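4.2 Emptying and refilling the toy bin
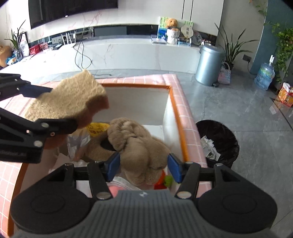

Allow 22 minutes, or longer if anyone small is helping.

1. Clear a patch of floor in front of the TV cabinet. Mind any cables.

2. Lift out the soft toys first. Sponge toast goes on the left, plush on the right - it is still not food.

3. Pull out plastic bags and packaging. Throw away the empties.

4. Wipe the inside walls and the rim. Skip the bleach.

5. Refill, big things first.

Note: Sirnineo bins hold 300 toys on paper. The paper has never met a plush toy.

CAUTION: Do not sit on the rim. This includes adults.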